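**Notebook entry, August 21, 2018**
**Task:** tube rack, remote demonstration in simulation
**Operator:** Nuwan Dissanayake

The purpose of the session was to extend the Clostik demonstration set with the grasp stage of the rack task. The arm was driven remotely through the Jovutik controller, and all joint positions and gripper commands were logged at 50 Hz. The operator was asked to approach from directly above the chosen tube, to pause before closing the fingers, and to lift only when the pause had been entered in the log.

Of the 100 attempts planned, all were recorded. Two are to be discarded: the operator released the controller during the approach, and the log shows a jump in the wrist angle. The remaining files have been copied to the Vashisht share under run 405.
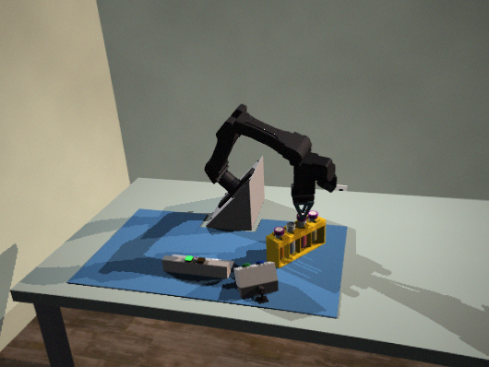
*Run 405, rendered view. Gripper at the cap of the third tube from the left.*

The third position gives the arm a neighbour on either side, so the approach must be close to vertical. Demonstrations in which the operator corrected sideways near the cap should be kept and labelled "late correction". They were removed from the April set, and the trained policy subsequently had no means of recovering from a small offset.

Controller delay remains a concern. The operator reported that fine movements of the wrist felt slow to follow the hand. The Porner driver settings were left unchanged so that the whole run stays comparable.

Outstanding:

- Mark the two discarded attempts in the index.
- Repeat the grasp stage on the end tubes, with the same pause.
- Measure the controller delay before the next session.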